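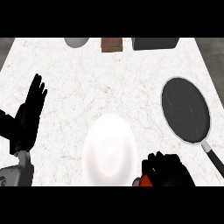

October, kitchen set, second week of the relabelling test. Today I wanted to know if the policy really uses the distance between hand and object, or if it only remembers where the things usually are. My suspicion comes from the plate. It is white, the marble is nearly the same white, and only the soft shading tells you where the plate ends. With the frying pan there is no such problem, it is dark grey on white and any network should find it. So I compare these two objects only and leave the row at the far edge of the counter as it is.

Method, so that I do not forget again. I take the simulated episodes from the Shek set, 1,799 in total after Ona removed the ones with broken joint logs. From these I train on 1,000 and I do not touch the rest until the evaluation. For every training episode I replace the hand position by the vector from palm to object centre, one vector for each hand. The images stay the same. The baseline is the same network with the old absolute positions. Same seed, same learning rate, same number of steps.

Evaluation was 130 starts per model, all with both hands free and nothing touched yet. I moved the plate and the pan by a random shift each time, but the same list of shifts for both models.

Results from this morning:
Baseline, pan: good when the shift is small, becomes worse slowly.
Baseline, plate: bad already at small shift. The right hand goes to the old place and closes there.
Relative vectors, pan: a little better than baseline, maybe inside the noise.
Relative vectors, plate: clearly better. The hand still comes too low in many runs and pushes the rim before it closes.

The last point I do not understand yet. I first thought the object centre of the plate was wrong in the model file, but I checked it in Mimetti and the centre is in the well, where it should be. Then I thought about the thumb. In the Orkico hand model the palm frame was moved in the last update and I am not sure that our converter knows this. To check: print the palm frame for both hands in the start pose and compare with the old version.

Another thing. The checkpoint at step 890 is better on the plate than the final one. I saved it under a separate name. Probably we train too long on easy pan episodes, and the network starts to trust the picture less. I will not change the schedule now - one change at a time, otherwise I cannot say what helped.

Ona Sakalauskas asked if we can run the same test with a dark plate on the same counter. I think yes, only the texture has to be exchanged. If the baseline becomes good with the dark plate, the contrast is the main reason and my relative vectors only hide it. If it stays bad, the reason is somewhere else.

16:40. Palm frame printed. Left hand agrees with the old version, right hand does not. The difference is along the palm normal, so it could explain the low approach. I wrote to the Zusport group to ask which version their converter expects. The right hand runs for the plate must be repeated after the fix, the pan runs also, to be fair.

Dark plate texture is in the queue for tonight.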